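# ハイヒールは、どこを持てばいいのか

靴を片づけるソフトウェアの話を書きませんか、と編集部に言われたとき、正直ちょっと地味だなあと思ったんです。ごめんなさい、大間違いでした。めちゃくちゃ面白い!

訪ねたのはKiruraという小さな会社。倉庫や靴売り場の棚入れを機械に覚えさせる仕事をしていて、動作計画のプログラム「Misetti」を自前で書いています。私は昔、産業用アームの制御を2年かじったことがあるので、まあ話にはついていけるだろうと高をくくっていました。

で、いきなりつまずいたのがヒールです。スニーカーなら甲をがばっと挟めば済む(済まないときもあるけど)。ところが横倒しのハイヒールは、細いかかとと、細いストラップと、あとは空気みたいなもの。

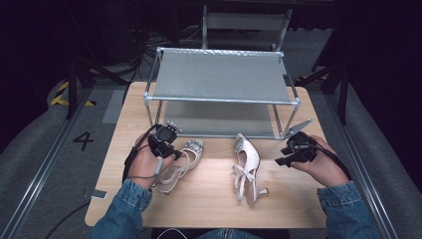
人間がお手本を見せて、その軌跡をプログラムに学ばせる。やり方自体は今どき珍しくありません。Kiruraがこだわっているのは、そのお手本の「切り方」のほうでした。つかむ、持ち上げる、向きを直す、棚に置く。ひと続きの動きを、指の開き幅と手首の速さを見ながら自動で区切っていくんです。この区切りを担当する道具が「Skála」。画面には色のついた帯がずらっと並び、どこまでが「つかむ」で、どこからが「持ち上げる」なのかがひと目でわかります。動画編集ソフトにちょっと似ていて、触っているとつい時間を忘れます。

最初の版は400本のお手本で学習させたそうですが、ストラップをかかとと取り違える癖が抜けなかったとのこと。そりゃそうだよね、と私は思いました。どっちも細長くて、角度によってはほとんど同じ線に見えるんですから。今は626本まで増やして、認識のほうも「靴全体の向きを先に当ててから、部品を探す」順番に変えてあります。遠回りのようで、計算はむしろ軽くなったと聞いて、へえーと声が出ました。

厄介なのは、指先が靴に近づいてからの数センチです。カメラが手元にあると、寄れば寄るほど靴の全体像は見えなくなる。かかとの先だけが見えて、つま先がどこにあるのかは直前までの記憶が頼り、という状況が普通に起きます。 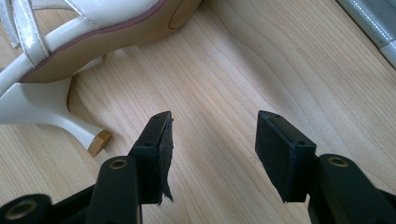
Misettiはここで、直前15コマぶんの推定をまとめて持ち歩きます。新しい映像と食い違ったら、すぐには信じずにいったん速度を落とす。昔の私なら迷わず最新の値に飛びついて、アームをがくがく震わせていたところです(やりました、何度も)。

個人的にいちばんぐっときたのは、失敗の記録の読みやすさでした。「Gekdale」という再生ツールで、計画した軌跡と実際の軌跡を重ねて巻き戻せるんですね。どの瞬間に、どの候補を捨てて、なぜそっちを選んだのかが文章で出てくる。これ、当時の私に持って帰ってあげたい! 数字だらけのログを印刷して蛍光ペンで塗っていたあの冬は何だったのか。

今取り組んでいるのは左右をそろえて置くことだそうです。片方ずつなら計画は独立に立てられるけれど、並べるとなると、先に置いたほうが次の障害物になってしまう。試作中の計画器は、置く前に2足目の通り道まで考えておくつくりで、そのぶん動き出すまでに少し間があきます。その「うーん」と考えているような間が、私はけっこう好きでした。

帰宅して玄関で靴を脱いだら、片方がころんと横に倒れました。しばらくしゃがんで、どこからつかむか考えてしまいました。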